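# Pendlow laundromat to stay open under new lease

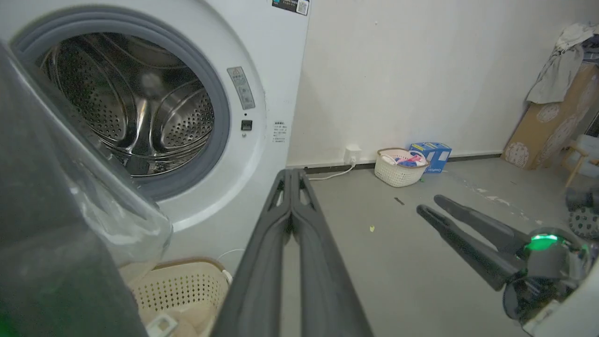 The laundromat on Crabtree Street in Pendlow will stay open after its operator, Wenar Laundry, signed a new lease with the owner of the building.

The old lease was due to run out at the end of February, and a notice in the window last spring told customers the shop would probably close. That notice has now been taken down. The new agreement runs for two years, with an option to renew.

It is the only laundromat in town. The next closest is in Potix, 53 kilometres away by the highway, and the bus between the two towns runs twice a day. For people without a car, a trip to wash a load of clothes would have taken up most of the day.

The town council received 57 written submissions about the closure, most of them from renters in the older flats near the river, where many units have no laundry hookup. Others came from the caravan park, two motels and the netball club, which washes its uniforms at the shop during the season.

The council does not own the building and was not a party to the lease. It did agree to cut the water and sewerage charge on the site for the length of the new term. Councillors passed the change without debate at their last meeting. The reduced rate will be reviewed when the lease comes up for renewal.

Wenar Laundry said in a written statement that water and power were its two biggest costs, ahead of rent, and that the lower charge had made the difference. The company also runs shops in Potix and two other towns. It said no jobs would be lost at Pendlow, where it has one full-time attendant and three casuals.

Prices will go up in March. A standard wash rises by 70 cents and a large wash by a dollar. Dryer prices stay the same for now. The service wash, where the attendant washes and folds a bag left at the counter, will still be offered on weekday mornings, but bags have to be in by 9:30 am for same-day pickup. Customers who have prepaid for service washes can use up what is left at the old price.

Opening hours will change too. The shop now closes at 8 pm and will stay open until 10 pm once a new front door lock has been fitted. The later closing was the most common request in the submissions, mainly from shift workers at the cannery. Last wash will be at 9 pm.

The landlord has agreed to fix the roof over the back room, which has leaked in heavy rain, and to repaint the outside. The work is expected to take two weeks. The front of the shop will stay open during that time, but the folding tables will be moved and the rear entrance from the car park will be shut. Customers will need to come in from Crabtree Street.

Parking out front is still limited to one hour. The council was asked to extend this to two hours and has sent the request to its traffic staff – a reply is due before winter. Until then, drivers can use the free all-day spaces behind the library, a short walk from the shop.

Questions about prepaid service washes can be put to the attendant at the counter. Comments on the parking limit can be dropped off at the council office until the end of March.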